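Bjarke Juhl
2022-01-10

1/ Every January the same advice comes around: clear your inbox, get to zero, feel reborn. I've tried it twice. I have doubts.

2/ First try was back in October, when I was still at Dotthorpe. I spent an entire afternoon filing old mail into 20 folders. Guess how many of those folders I opened again. Two. And one of them was by mistake.

3/ The search box already finds things. I type "Jacobs invoice" and up comes the Jacobs invoice. What was the folder for? To make me feel like a person who has folders, as far as I can tell.

4/ Then there's the "touch every message once" rule. Fine if your mail is all yes/no questions. Mine is mostly people asking when they can have something, and the answer depends on somebody else who hasn't written back either. 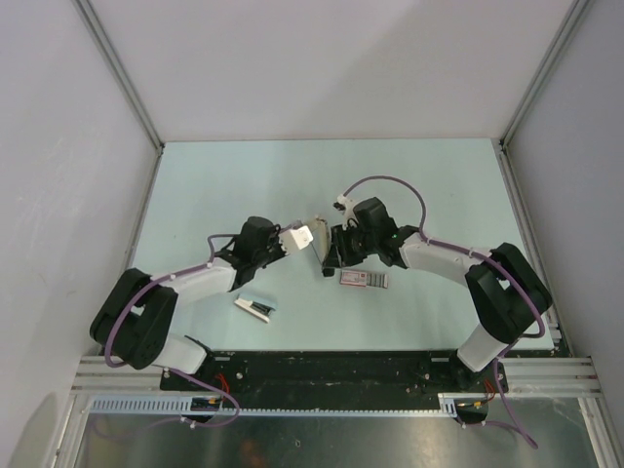
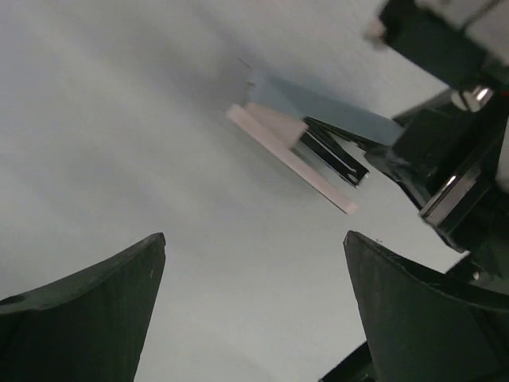
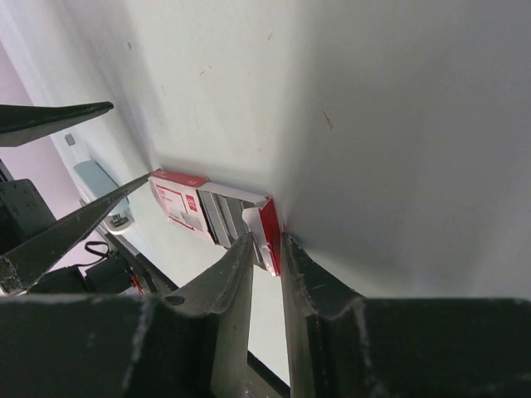 Small parts, small box.

5/ Now the paid apps. Grurnex wants a monthly fee to "surface what matters." I ran the trial. It surfaced a newsletter I've been trying to quit for years and buried a note from my landlord.

6/ A guy I know at Drorklow swears by it. He also gets four emails a day. I could manage four emails a day with a shoebox.

7/ People keep sending me before and after screenshots. 9,000 unread, then zero. Show me the same inbox in March and we'll talk. Selecting everything and hitting archive takes a few seconds and I don't see what it proves.

8/ What did help, a little: unsubscribing from store mail, and turning off the badge on my phone. Both free. Neither needs a course.

9/ Also writing shorter replies. I get fewer back. Could be a coincidence, could be that people think I'm mad at them.

10/ If zero works for you, great, keep at it. I'd just like to hear from someone who has kept it up for a year and isn't selling a planner. Replies are open.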